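**Review: Lestis arm with the Donau gripper kit, three months in**

Reviewed by Areeba Shaikh, workshop lead, Jafri Preserves

We make chutneys, pickles and honey blends in a converted farm building, with six people on a normal day. In October we started leasing a Lestis arm to lift filled jars off the line and set them into trays. I run the packing room and I was the one who had to sign for it, so this is written for other small producers who are thinking of doing the same.

**Getting it in**

Delivery was on time. The fitter, Odair Holanda, spent three days with us, which was one more than we had been quoted for, although we weren't charged for the extra. Old buildings are awkward. Our posts and beams can't be moved and the floor has a slope to it, so the arm had to be programmed to stay well clear of things that a modern unit wouldn't have. If your place is like ours, ask for a site visit before you agree a date. We did it the other way round.

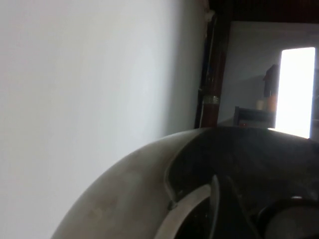

We also lost a storage bay, and for the first fortnight people kept walking to where the lids used to be. I would put that down as a cost. Moving shelves sounds like nothing, but it slowed us more than learning the controls did.

**Day-to-day use**

The controls are fine. You pick a saved job from the tablet, check the tray is in position and press start. Changing jar size takes 20 minutes if you have done it before. The manual says less and I have never seen anyone here manage it.

The gripper is the best part of the kit. It holds a full jar firmly and it has not cracked one for us yet. It does mark paper labels if they have gone on less than an hour before, so we now label after packing. That meant changing the order of the whole afternoon.

Cleaning is poor. There are too many gaps around the wrist where syrup can get in, and you need a small brush and some patience. Khurram Warraich does it at the end of every shift and he would like a cover for it. So would I. Lestis sell one, but only for the larger model.

**Cameras and cables**

The depth sensor was an add-on and I nearly left it out. I'm glad I didn't. Without it, every tray has to sit in exactly the same spot, and ours don't. With it, the arm copes with a tray that is a bit crooked and stops when there is no tray at all. 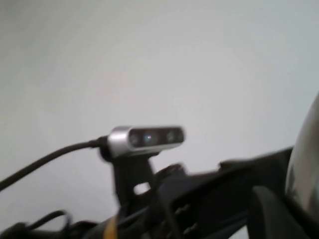 My complaint is with the cabling. We have had one cable replaced already after it worked loose, and the arm stopped with a fault code that wasn't in the manual. Support at Geromgate, who handle the lease, answered the same morning — but the part took six days to reach us. We packed by hand that week. Keep a spare cable on site, and make sure at least two people know how to fit it.

**What it has changed for the team**

No one has lost their job or any hours. I said that at the start and I had it put in writing, and I'd advise other managers to do the same before the crate arrives.

The lifting has gone down a great deal. Tamunoemi Okonkwo has had a bad shoulder for years and used to swap off packing at midday. She now runs the arm and checks seals, and she says the shoulder is easier but the work is duller. She misses having someone across the bench to talk to. Anum Cheema took the opposite view and asked to go on the programming course. She now sets up all our new jobs, and we have raised her pay for it.

Breaks have been harder. When everyone packed by hand we stopped together. The arm doesn't need to stop, so people began taking breaks one at a time to keep it fed, and I didn't notice until Anum raised it. We now switch it off for tea. Output dipped slightly and I have left it that way.

**Figures**

Our best day so far is 281 trays. Most days are well short of that, mainly because the cooking side can't fill jars any faster. Check where your own hold-up is before spending money on packing.

**Would I lease it again?**

Yes, with the depth sensor and a spare cable included from the start. I would not buy one outright until they sort out the cleaning.

Arm: 4 out of 5
Gripper: 4 out of 5
Manual: 2 out of 5
Support: 3 out of 5

2023-12-30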